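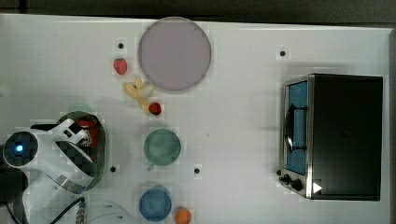

**기록: 표은솔, 사이츠빌 시의회 의사기록 담당**

# 의회·집행부 정례 실무협의 회의록

일시: 2024년 2월, 오후 2시 개회
장소: 시의회 본관 소회의실
참석: 다수 교섭단체 대표의원실, 소수 교섭단체 대표의원실, 무소속 의원실, 시장 비서실, 인사과, 법무과, 의사과
불참: 재정과(서면 의견 제출)

## 1. 지난 회의록 확인

지난 회의록은 한 곳을 고쳐 확정하였다. 대변인실 인력 조정에 관한 항목에서 "합의하였다"를 "추가로 협의하기로 하였다"로 바꾸었다. 시장 비서실은 당시 합의된 것으로 이해했다고 밝혔으나 수정에 반대하지는 않았다.

## 2. 감사관 임명 절차

현 감사관의 임기가 4월에 끝난다. 인사과가 후임 임명 일정을 보고하였다. 현행 규정에 따르면 시장이 후보자를 지명한 뒤 의회에 통보하며, 의회는 의견서를 낼 수 있으나 의견서에 구속력은 없다.

소수 교섭단체는 지명 전에 공개 청문을 한 차례 여는 안을 냈다. 이와 관련해 윌턴(Wilten) 지구 주민들이 제출한 청원에 1599명이 서명한 사실이 보고되었다. 의사과는 서명부 확인을 마쳤고 청원 요건을 갖추었다고 설명하였다.

시장 비서실은 지명 전 청문에 반대하였다. 후보자로 거론되었다가 지명되지 않은 사람의 신상이 공개될 수 있고, 지명권이 시장에게 있다는 조례 문구와도 맞지 않는다는 이유를 들었다. 지명 후 임명 전 단계에서 의회가 후보자에게 질의하는 것은 받아들일 수 있다고 하였다.

법무과는 두 안의 법적 차이를 설명하였다. 지명 후 질의는 의회 회의규칙만 고쳐도 가능하다. 지명 전 청문은 조례 개정이 필요하고, 개정안이 본회의를 통과하더라도 현 감사관의 임기 만료 전에 시행하기는 어렵다. 무소속 의원실이 직무대행을 두는 방법을 물었고, 법무과는 조례에 직무대행 규정이 있으나 기간 제한이 명시되어 있지 않다고 답하였다.

다수 교섭단체는 이번 임명에는 지명 후 질의를 적용하고, 조례 개정은 따로 논의하자고 제안하였다. 소수 교섭단체는 질의 회의를 공개로 하고 속기록을 전문 게시하는 조건으로 동의하였다. 시장 비서실은 개인정보에 해당하는 부분을 가린 뒤 게시할 것을 요청하였다.

**결정:** 지명 후 공개 질의를 실시한다. 속기록은 개인정보를 가리고 전문을 게시한다. 회의규칙 개정안 초안은 의사과가 작성한다. 조례 개정 여부는 다음 회의 안건으로 올린다.

**이견 기록:** 무소속 의원실은 구속력 없는 질의만으로는 청원의 취지에 미치지 못한다는 의견을 회의록에 남겨 달라고 요청하였다.

## 3. 집행부 언론 브리핑과 의회 보고의 순서

다수 교섭단체와 소수 교섭단체가 공동으로 올린 안건이다. 프라쿠(Fragkou) 환승센터 부지 변경이 의회 보고 전에 언론 브리핑으로 먼저 발표된 일을 두고 논의하였다.

시장 비서실은 브리핑 당일 오전에 보고 문서를 의회에 발송했다고 설명하였다. 의사과는 문서 접수 시각이 브리핑이 시작된 뒤였음을 접수대장으로 확인하였다. 비서실은 발송과 접수 사이의 차이를 다시 확인하겠다고 하였다.

소수 교섭단체는 주요 정책의 경우 브리핑 하루 전까지 의회에 보고하도록 규정에 넣자고 하였다. 비서실은 긴급한 사안까지 하루를 기다리게 하면 곤란하다고 답하였다. 다수 교섭단체는 재난, 치안, 소송 관련 사안을 예외로 두는 절충안을 냈다. 소송 관련 사안의 범위를 두고 의견이 갈렸다. 법무과는 시가 당사자인 소송으로 한정하는 문구를 제시하였고, 참석자들은 이 문구를 바탕으로 계속 협의하기로 하였다.

브리핑 후 대변인실이 의원의 질문에 답하는 기한도 논의되었다. 현재는 기한이 없다. 근무일 기준 3일로 정하자는 데 모두 동의하였다. 답변이 늦어질 때에는 그 사유와 예정일을 먼저 알린다.

**결정:** 답변 기한은 근무일 3일로 한다. 사전 보고 규정은 법무과 문구를 반영해 다음 회의에서 다시 다룬다.

## 4. 공직자 선물 신고 규칙
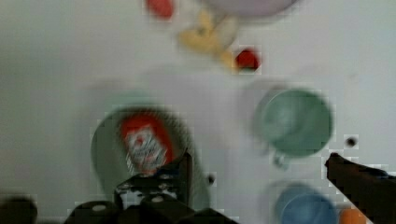
선물 신고 규칙 개정안은 법무과가 조문별로 설명하였다. 현행 규칙은 신고 대상을 "물품"이라고만 적고 있어 여러 물품을 한꺼번에 받았을 때 신고서를 몇 장 써야 하는지 부서마다 다르게 처리해 왔다. 인사과는 초록색 그릇 안에 빨간색과 흰색으로 된 포장이 들어 있는 경우처럼 담는 것과 담긴 것이 함께 있으면 이를 한 건으로 적을지 두 건으로 적을지 물었다. 법무과는 같은 사람이 같은 때에 준 것은 신고서 한 장에 적되 품목란을 나누어 쓰는 방식이 맞다고 답하였다. 소수 교섭단체는 품목별 가액도 따로 적어야 한다는 의견을 냈고 이 의견이 반영되었다.

신고 기준액은 현행 400에서 100으로 낮추는 안이 올라왔다. 단위는 시 회계 기준 통화이다. 재정과는 서면 의견에서 기준액을 낮추면 신고 건수가 늘어 담당 인력이 부족해질 수 있다고 하였다. 다수 교섭단체는 중간 금액을 검토하자고 하였으나 구체적인 금액은 제시하지 않았다. 무소속 의원실과 소수 교섭단체는 원안에 찬성하였다.

의원 보좌 인력에게도 같은 기준을 적용할지에 대해서는 의견이 모이지 않았다. 시장 비서실은 집행부 직원에게만 엄격한 기준을 적용하는 것은 형평에 맞지 않는다고 하였다. 다수 교섭단체는 보좌 인력의 신고 의무는 의회 내부 규정에서 정할 사항이라고 답하였다. 의사과가 두 규정의 적용 대상을 비교한 표를 만들어 배포하기로 하였다.

신고 내역 공개 주기는 연 1회에서 분기 1회로 바꾸는 데 이견이 없었다. 공개 항목은 받은 부서, 품목, 가액, 처리 결과로 한다. 제공자의 이름은 단체나 법인인 경우에만 공개한다.

**결정:** 품목란 분리와 분기별 공개를 확정한다. 기준액과 보좌 인력 적용 문제는 보류한다.

## 5. 볼스테드 용역 결과 보고

볼스테드(Volstead)가 수행한 의회 방청 제도 개선 용역의 최종본이 제출되었다. 의사과가 주요 내용을 보고하였다. 방청 신청을 회의 시작 직전까지 받고, 윌턴 지구 주민센터에서 본회의 중계를 볼 수 있게 하자는 권고가 들어 있다.

소수 교섭단체는 최종본에 중간보고 때 있던 발언권 부여 방안이 빠진 이유를 물었다. 의사과는 용역사가 회의규칙과 충돌한다고 보아 별도 부록으로 옮겼다고 답하였다. 부록이 참석자에게 배포되지 않은 것이 확인되어 회의 후 보내기로 하였다.

중계 설비 비용은 재정과 불참으로 논의하지 못하였다. 방청 신청 마감을 늦추는 것은 예산이 필요 없으므로 다음 회기부터 시행하자는 의견이 나왔고 반대가 없었다.

**결정:** 방청 신청 마감 변경은 다음 회기부터 시행한다. 중계 건은 재정과 의견을 받은 뒤 다시 논의한다.

## 6. 기타

- 의원 출석 현황을 의회 누리집에 올리는 양식이 두 가지로 쓰이고 있다. 의사과 양식으로 통일한다.
- 무소속 의원실이 협의 안건을 미리 받아 볼 수 있도록 요청하였다. 앞으로 안건 목록은 모든 참석 부서와 의원실에 동시에 발송한다.
- 시장 비서실은 시정연설 일정 변경을 요청하였다. 교섭단체 간 일정 확인 후 의사과가 회신한다.

## 7. 후속 조치

| 내용 | 담당 |
|---|---|
| 회의규칙 개정안 초안 | 의사과 |
| 사전 보고 예외 문구 정리 | 법무과 |
| 프라쿠 건 문서 발송 경위 확인 | 시장 비서실 |
| 선물 신고서 서식 수정 | 인사과 |
| 신고 규정 적용 대상 비교표 | 의사과 |
| 용역 부록 배포 | 의사과 |
| 중계 설비 비용 의견 | 재정과 |

다음 회의 일정은 시정연설 날짜가 정해진 뒤 통지한다. 오후 4시 20분에 산회하였다.

회의록에 대한 수정 요청은 다음 회의 안건 발송 전까지 의사과로 서면 제출한다.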